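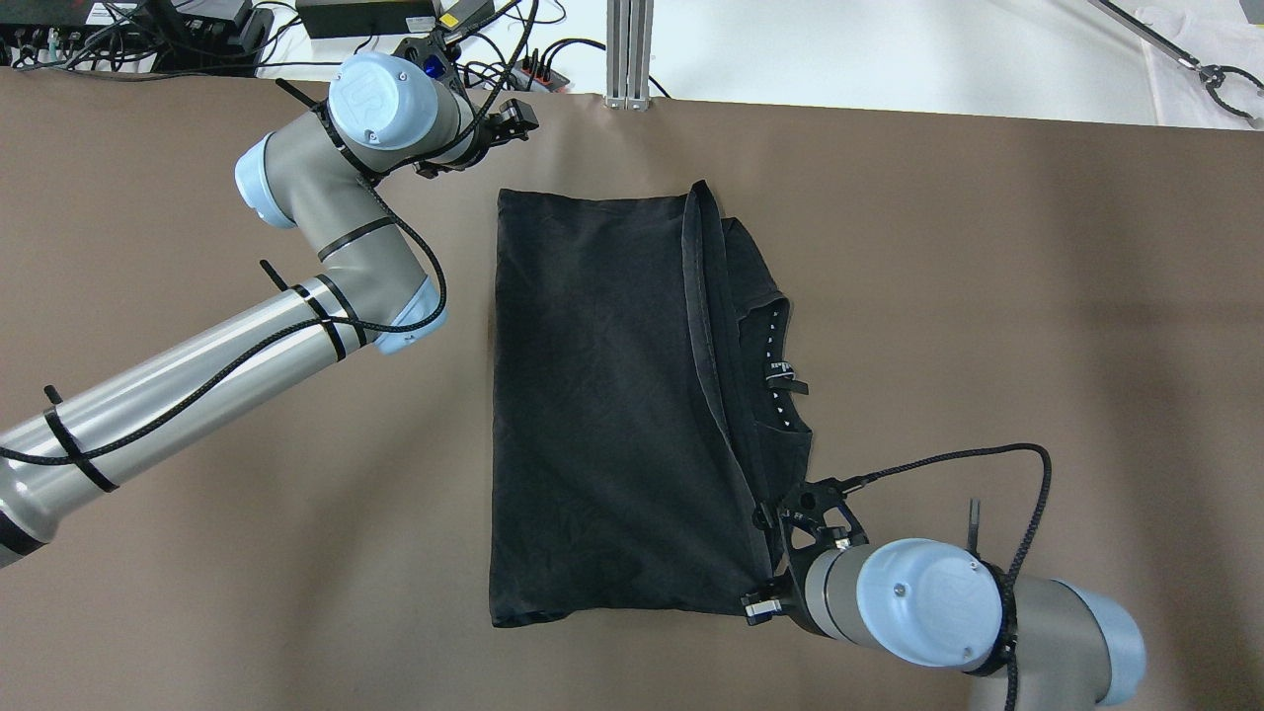 Visit report: Oltham garment finishing site

The Oltham site takes returned and overstock knitwear, sorts it, folds it and sends it out again. Esperanza Olmedo, who runs the finishing floor, met us at the loading door at 8 and took us through in process order.

Incoming stock is logged by carton. The log for the previous shift showed 331 cartons, most of them plain T-shirts. Each carton is opened, checked against the packing slip and split by size. Sizes are read from the print inside the neck. Older stock with sewn labels goes to a separate bench, where the labels are checked for fraying.

Folding follows a single standard, called the Lorow fold on site. The shirt is laid face down on a cloth-covered table, the sides are brought in, and the body is turned up to make a rectangle. The neck must end up on top. Dark cotton is the hardest to inspect, as lint and shallow creases are difficult to see under the overhead lights. Olmedo allows small wrinkles in the body panel and none at the collar.

Folded shirts are stacked 19 high, then bagged. Stacks made higher than that tend to lean on the cart. Bags are supplied by Ikport in two widths, and the narrower one splits at the seam in cold weather.

Indrek Ķēniņš asked about steam pressing. It was dropped in November after a trial on the Zhong line, where drying time held up the bagging station. The press is still in the rear bay, disconnected.

We left by the dispatch office and collected a copy of the fold sheet.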